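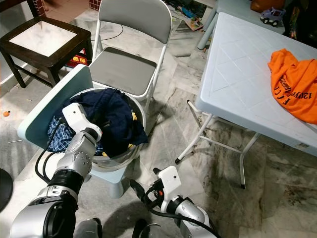
How often do the gripper cables on a two-armed robot need looking at? Every morning before the motors get power, and again any time an arm has bumped something, even lightly.

I used to do it once a week, and I was quite pleased with myself for keeping to that. Then one October we lost most of an afternoon to a left hand that kept opening when it was told to close, and the whole trouble was a connector that had backed itself out by the width of a fingernail. Ever since then I make my coffee, set it down well away from everything, and go over the cables first.

Our pair of arms goes by Clarkero (it came with a much longer name, which stuck to the crate and nowhere else). The left arm spends its day reaching into a white bucket of laundry on a light blue plastic chair, so its cables get more of my attention. They loop along the outside of the arm close to the gripper, and you want enough slack there for the wrist to turn all the way over, but not so much that a loop can hook itself on the rim of the bucket. I turn the wrist by hand, slowly, to both ends of its travel, and watch the loop the whole time. If it goes tight I let out a little and try again. You get a feel for it, I promise!

After that come the bolts on the round joint just below the gripper. I put a paint-pen line across each one when I tighten it, and if a line has moved, that bolt gets done again. We had 2 creep loose over the summer, both on the left side, and I replaced them with new ones from Wirnel.

Fingers get wiped with a damp cloth, because lint builds up on them like you wouldn't believe. Then I run the arms empty for 20 cycles at low speed and just listen. A healthy joint has a soft, even hum, and a dry one has a sort of gravelly note at the top of the swing that I can now pick out from the kitchen.

It all goes in the notebook, a fat green thing from Costello, and this morning's entry was number 321. Nothing to report, left cable eased a touch, fingers wiped. The spare cable set from Madley still hasn't arrived, so I'm being extra gentle with the old one until it does.

Posted 13 September 2021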